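Chapter 11
Tempo Changes and Long Forms in Heavy Music

Key terms: half time, double time, metric change, transition, reprise, through-composed

Most of the songs studied so far keep one tempo from start to finish. A drummer counts in, the band plays, and the speed at the last bar is close to the speed at the first. This chapter looks at music that doesn't work that way. In doom, sludge, and related styles, a piece may run 16 minutes and pass through several speeds, and the listener still hears it as one song.

We will use one recording throughout the chapter, the album Flultitz by the five-piece band Gulier. The band formed in the town of Pornach with Jarosław Kurek on drums, Leokadia Wilczyńska on bass and vocals, Nikola Rutkowska and Leszek Duda on guitars, and Dwynwen Parri on cello. The album has four tracks. The shortest is a cello and guitar duet, and students who have not listened to this kind of music before may want to begin there.

Before reading on, listen to the opening track, "Pawłowska," once without stopping. Don't take notes. On a second listening, write down the time on the player whenever you hear the music change speed. Keep this list, as you will need it for Exercise 3. 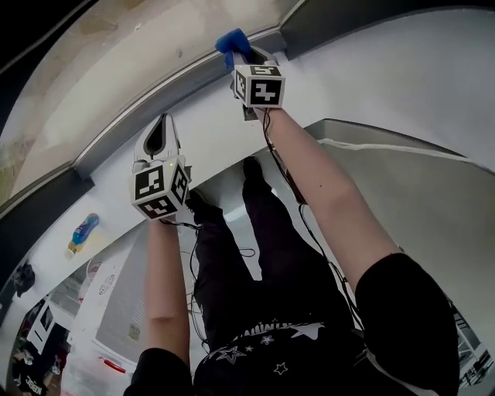
11.1 Real and Apparent Changes of Speed

A piece can seem to slow down when the beat has not moved at all. The simplest case is half time. Suppose the drummer plays the snare on beats two and four, then moves it to beat three only. The bar lasts exactly as long as before, but the snare now arrives half as often and the music feels twice as heavy.

Gulier use this in the first verse of "Pawłowska." The guitars hold the same riff at 100 beats per minute while Kurek drops the snare to beat three. Many listeners mark this spot as a tempo change. Tap your foot through it and you will find that your foot doesn't have to adjust.

A real change is different. At the end of the second verse the guitars stop, the cello holds a low D, and the band comes back in at a slower pulse. If you keep tapping at the old speed you will be wrong within a bar.

Double time is the reverse of half time. The snare falls on every offbeat, and the riff seems to race over a steady pulse. It is common in hardcore and in the faster kinds of crust, and Gulier save it for the last section of the track.

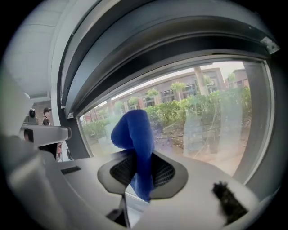
Figure 11.1 A blue cloth, twisted into a tall loop.

11.2 Getting from One Section to the Next

When the speed really changes, the players need a way to arrive together. Three methods are used on Flultitz:

Held note. Everyone stops except one player, who sustains a pitch until the new count begins.

Shared riff. One guitar starts the next riff alone, at the new speed, and the others join after two or four bars.

Gradual slowing. The whole band slows over a fixed number of bars. This is the hardest to do well – each player tends to slow by a different amount, and the drummer has to lead.

The held note is the most frequent of these on the album. The shared riff appears in the third track, where Duda plays alone for four bars before Rutkowska enters a third above him.

Exercise 1. Find one example of half time in a song you know. Give the player time where it begins and say which drum tells you.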